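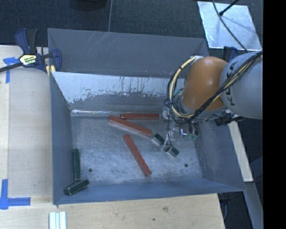 How does a robot pick up a block?

Home Robots Space Animals Ask Melina
Reading time: 4 minutes

By Melina Rallis

Reach into your toy box and grab one block. Easy, right? You probably didn't even think about it. Now try it with a robot arm and you'll find out it's a pretty tricky job!

Engineers call the job "bin picking." A bin is just a big box, and picking means taking things out. I've been reading up on a kit called Leka, made by a company named Rellico in the town of Clekthorpe, and it's meant to help robot arms do exactly that. It costs $599, so it's not really a birthday present (unless you have a very generous grandma). It's mostly for schools and small workshops that already have an arm.

Why is it so hard?

Look at the red blocks in the gray bin. One of them overlaps another, and they don't all point the same way. The green ones are pointing all over the place too, and there's one tucked down in the corner. You can see that right away. A robot has to work it out.

First it needs to find the blocks. With Leka, a camera takes a picture and a computer program hunts for edges, the lines where one thing stops and another starts. Shiny metal makes this harder. Light bounces off it, and so do scratches, and a bright streak on the floor of a bin can look a lot like an edge.

Then it has to choose. Which block would you go for? I'd take one that's on its own. If you grab a block from under another one, the top one might slide off, and then everything has moved and the robot has to look all over again.

What does the arm do?

A robot arm has joints, a bit like your shoulder, elbow and wrist. The fat orange-brown part in the picture is a joint. Below it is the gripper, and that's the robot's hand. Those loopy black and yellow cables have to bend along with the arm, so people fasten them where they won't get snagged.

The arm also has to miss the walls! A block in a corner is a real pain, with a wall right next to it and not much room to squeeze in.

So is the kit any good?

I like that Leka lets you choose the color you want first, so you can say "red ones, please" and leave the green ones for later. I'm less keen on the manual. It has 168 pages and the good bits start near the end. There's another kit called Gevside that has a much shorter one, but you can't choose by color with it.

Try it yourself

Get a box, some blocks and 2 wooden spoons. Close one eye and pick up the blocks using only the spoons. No touching the sides! Now ask a friend to mess up the pile and go again.

Next: Robots that swim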